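Lemieux Training Center Opens New Electrical Controls Room in Brorkport

BRORKPORT — The lights are on at the Lemieux Training Center's new controls room, and students are already lining up for a turn at the cabinets.

The room opened in January in the former print shop on the ground floor, after a renovation that covered 1,800 square feet and took most of the fall. It has new benches, better lighting and, along the back wall, the gray control cabinets that everybody wants to get their hands on.

"I've wanted this room for as long as I've worked here," said Francine Arsenault, who runs the electrical program. "Our students used to learn panels from a binder. Now they can stand in front of one, read the meter and work out what the lamps are telling them — it's a completely different class!"

Up to 70 students will use the room this term, in day and evening groups. The full course runs 288 hours and covers wiring, motor control, fault finding and safe shutdown. Evening groups start at 6 p.m. and work in pairs, with each pair assigned to one cabinet for the night.

Safety gets the first two weeks all to itself. Before anyone opens a door, they have to explain every control on the front of it to instructor Mélanie Ouellet, and she doesn't let people skip the small ones.

"They come in thinking it's a wall of buttons," Ouellet said. "By the second week they're explaining it to each other, and they get really excited about it. So do I."
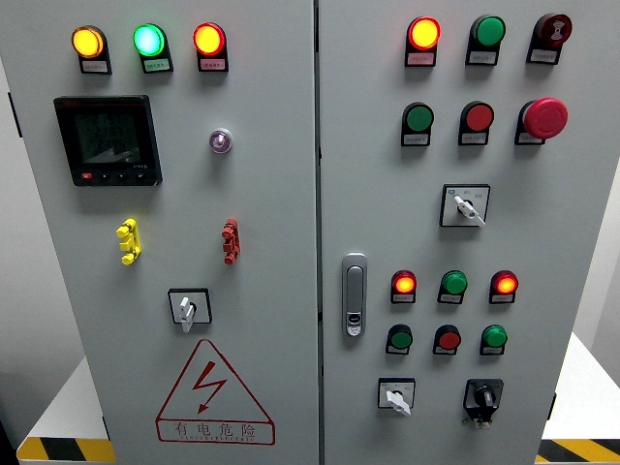
Indicator lamps lit on one of the double-door control cabinets. The red triangle on the left door is an electrical hazard warning in Chinese.

Evening spaces are still open for the spring term, and the center is planning an open house so families and local employers can come see the room. Applications are available at the front desk.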